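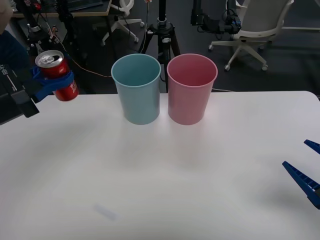 Left arm on the soda can, right one open at the far right edge

Blue ribbed fingers vs. flat pads: which would you keep?

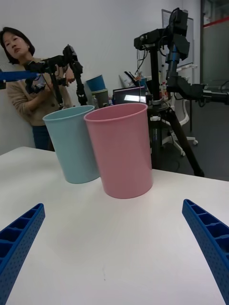
Reading time: 3 min

liltik_fan
So I've been trying the ribbed blue fingers on both arms and I love them! They wrap around the middle of a can (flat pads only ever touched mine in two spots) and I ran 2689 picks on one set before I swapped it.

Verbruggen
Nice, but a can is easy. Try a thin plastic cup by the rim. My Skostetti flat pads win there, and I'm at 3771 picks.

liltik_fan
Cups are next, the light blue and the pink. My worry is the wrist camera, the fingers eat both bottom corners of the view.

bermudez_e
Eustaquio Bermúdez here. Leave the corners alone! I like seeing the fingertips when I'm guiding the arm by hand, it's how I line up.

Verbruggen
Disagree, crop it. Mine trained fine on six days of cropped video.

bermudez_e
With flat pads, sure. Ribbed ones bend and I want to see that.

liltik_fan
OK, I'll run three sets each way on the cups and post the drops. Anyone got the Bistero mount file from September?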